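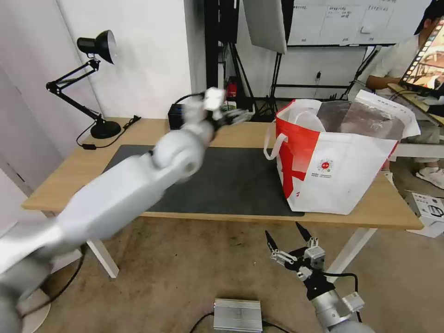
Cheuk-hei Sin wants the lamp moved to the right rear corner, on the grounds that most of us write right-handed and the cord would then run down behind the desk and not over the top of it. Objection noted in full so that it doesn't get raised again in February. Reply further down.

2018-01-18
Desk reset, back room

Purpose: get the desk to a state where Retamal sorting can start without clearing it first each time.

Lamp. Black, sprung arm, dome shade, round base. Stays at left rear for now. Lower spring holds position. Upper joint creeps with the arm extended: set the shade over the middle of the mat, came back after 17 minutes, it had dropped 3 cm. Tightened the wing nut a half turn and repeated, no drop that I could measure. Silver lining of the shade wiped with a dry cloth only.

Cord. Crosses the left side of the desktop to the small plug module near the edge. Not good. Anything slid off the left of the mat catches it. Two options:
a) clip along the rear edge, needs adhesive clips, have none left
b) move lamp per Cheuk-hei. Cord then too short to reach the module without an extension, and the right side is where bags get unpacked. Lamp base and a full bag won't both fit.
Going with (a). Clips on the Norkus order.

Mat. Dark gray, covers most of the top. Left as is. It curls slightly at one corner after being stored rolled, weighted overnight with the Deltomitz binders, better but not flat.

Tote. Red and white shopping bag, right half of the desk, standing on the end of the mat. Holds the packing material from the Gurkano delivery, clear plastic on top. The plastic is to be kept until the parts are checked against the slip, then thrown out. The tote itself gets reused. Handles toward the left so it can be lifted off one-handed from the chair side.

Small black box at the back edge: do not move, do not stack on it. Label it — my job, still not done.

Behind the desk. Tripod stands and the fire extinguisher share the gap between the wall and the whiteboard. The extinguisher has to come out without shifting a stand. Tried it: one stand had to be lifted clear. Stands should go further along, under the reflector, feet folded. Will do it when the reflector comes down for cleaning.

Whiteboard. Columns are current, leave them. If you need space, ask before wiping. Marker is getting faint, 7 left in the box.

Open:
clips (Norkus)
label for box
slip check, then plastic out
stands
repeat lamp creep test with the shade tilted, around an hour this time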